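Plustemell Line Upgrade: Frequently Asked Questions

Last updated March 14, 2026

What is being built?

The project adds a second track to the section of the Plustemell line between Lie and Irkska, which at present carries trains in both directions on a single track. Signaling will be replaced along the whole section, and the overhead wire will be renewed where its supports are too close to the new track.

Why was this section chosen?

Most delays on the line begin between Lie and Irkska. A train running late in one direction must be held until the opposing train has cleared, and the delay then passes to every service behind it. The only passing loop is too short for the freight trains now using the route.

When did work start, and when will it finish?

Site clearance began in January. Drainage and earthworks are under way on the Lie side. Track laying will follow once the embankments have settled and been inspected. An opening date will be published after the signaling contractor has submitted its testing program and the safety authority has accepted it.

Will trains continue to run during construction?

Yes, with exceptions. Most work will take place beside the existing track while trains pass at reduced speed. Full closures will be required to connect the new track at each end and to change over the signaling. Replacement buses will run during closures, calling at all intermediate stations. Bicycles cannot be carried on replacement buses, except folding models in a bag.

How much faster will journeys be?

The maximum speed for passenger trains will rise to 110 mph on the straight portion east of Lie. Lower limits will remain on the curves approaching Irkska. The scheduled saving for a through journey is expected to be 15 minutes, most of it gained by removing the waiting time at the passing loop.
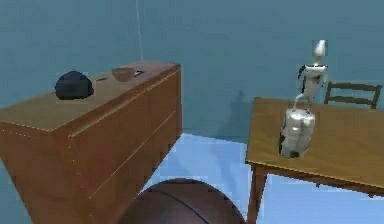 Edem Akolgo

Will the upgrade allow more trains?

Capacity will increase, but the number of services is decided separately by the operators. Requests for additional paths must be submitted through the annual timetable process. Local stopping services will keep their present frequency until the first full timetable after opening.

What will happen to the grade crossings?

Farm crossings will be closed where an alternative access road has been agreed with the landowner. The public road crossing at Plastik will be replaced by an underpass with a sidewalk on one side. Until the underpass opens, the crossing will remain in use with its present barriers, and drivers should expect longer closures while work trains are operating.

Will the platforms be changed?

Platforms at Plastik will be lengthened, and a second platform will be built for the new track. The two will be linked by a footbridge with elevators. Station parking will be reduced to 1,000 square yards during the work, and long-stay permits will not be renewed for that period. Current permits will be honored until they expire.

How will noise be controlled?

Noise barriers will be installed where the predicted level exceeds the permitted limit. Some 4,000 feet of barrier is included in the present design. Owners of properties that qualify for additional window insulation will receive a letter. Residents who believe their property has been left out may request a review in writing, giving the full address.

Will there be work at night?

Certain tasks can be carried out only when no trains are running. Notice of night work is delivered to nearby addresses and posted at the stations concerned. Emergency repairs may be carried out without notice.

Can I claim compensation for a delayed journey?

Claims are handled by the company that operated the train. Tickets should be kept until the claim has been settled. A journey made under a published construction timetable is assessed against that timetable.

Where can I see the plans?

Printed plans are available at the station offices in Lie and Irkska during ticket office hours. Copies of individual sheets may be requested at the counter by quoting the sheet number shown on the index map.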